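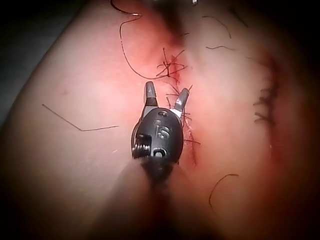 Pre-session check, student suturing robot, Grasel bench. The form asks if the pad is "ready for use." Someone ticked yes last time and I don't see how. Loose thread lying across the pad can catch in an open jaw, and cut ends stick up right beside it. Marked FAIL until cleared.

1. Emergency stop: pass. Pressed 2 times.
2. Jaw open/close: pass, for now.
3. Needle count sheet: blank. Again.
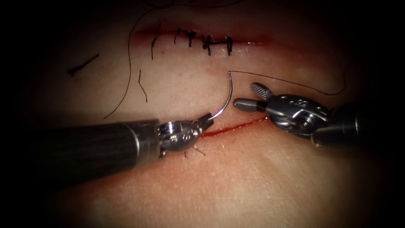
Checked by: Agnes Granström | 20/10/2021 | Form 2066

4. Arm clearance: the club says the tips never collide. I'd like a log, please.
5. Needle handling: tweezers only, arms stopped. Rule is fine, signature missing.
6. Timeout set to 30 seconds: pass. Rachid wants it longer. Not convinced.

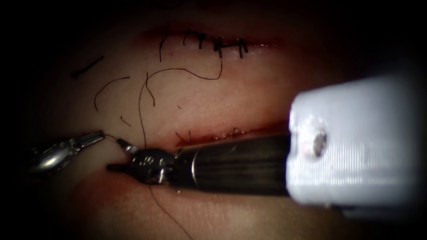

Can a student run both arms without a second person at the stop button?
Only with the power off. Otherwise the session waits.

7. Sharps box: lid closed, label readable. Pass.
8. Recheck items 3 and 5 before the next team signs in.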